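Tudley Shared Kitchen: progress report for the second grant period

Prepared by Hiba Karaki for the Plesto Fund

Summary

The kitchen opened to members in January, two weeks later than planned, and has stayed open since then. We now have 19 member businesses on the books, against a target of 15 for this stage. Spending is within budget except for plumbing, which is explained further down. We are not asking for more money in this period. We are asking to move part of the training line into equipment repair.

Membership and use

Members booked 369 hours in the period. Mornings fill first, mostly with bakers and two meal-prep companies that deliver before lunch. Evenings after 6 p.m. are still slow. Omar Khasawneh has tried a lower evening rate, and it brought in a sauce maker and a caterer, but we need a longer run before we can say whether the lower rate pays for itself.

Four members left. One moved into a place of its own in Berisha, one closed, and two told us the booking fee was too high for the few hours they needed. We have since added a half-block booking for people in that position. It has been used mainly by new members trying out the kitchen.

Building work

The back room was finished last. The delay came from the drain line, which had to be rerouted after the floor was opened up. Emiliano Valdebenito got three quotes and took the middle one, as the lowest bidder could not start until spring. The overspend was covered from contingency.

The countertops passed their first review and need oiling on a regular schedule. We have put that on the monthly maintenance sheet along with the door seals and the hood filters. 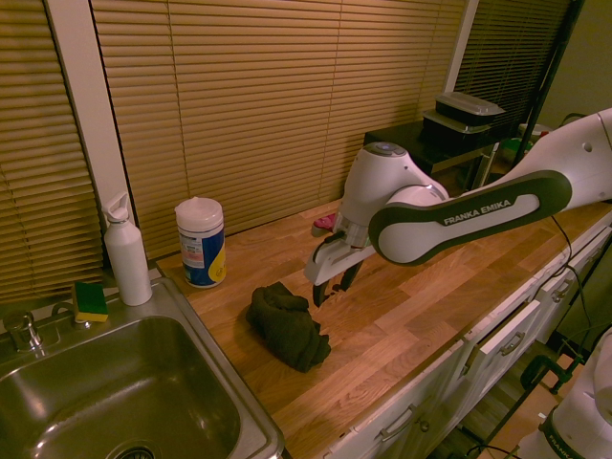
Butcher-block counter and stainless steel sink, Tudley.

Cold storage remains the weak point. The walk-in is big enough for present use, but the members who buy in bulk want to keep more on site than we agreed to. Shelf space is now assigned by name and reviewed monthly. A second-hand upright freezer would take most of the pressure off, and we have a price for one from Plokik.

Training

Elie Abou Jaoude ran the food safety course twice. Both sessions were full, and everyone who sat the test passed, one of them on a second try. The labeling workshop was less popular. Members said they wanted help with their own labels more than a talk, so the next one will be run as one-on-one appointments.

The bookkeeping course has not started. Qusai Kassab has written the outline, but the instructor we had in mind took a full-time job and we have not found a replacement. This is the main reason the training line is underspent.

Requested change

We would like approval to move the unspent bookkeeping instructor fee to equipment repair. The dishwasher pump is close to the end of its life and the mixer needs a new guard. If a bookkeeping instructor is found before the close of the next period, we will pay that fee out of member income.

Next period

Review the evening rate. Hold labeling appointments. Decide on the freezer once the repair costs are known. Send the Fund the updated member list and the final plumbing invoice, both of which were still being checked when this report was written.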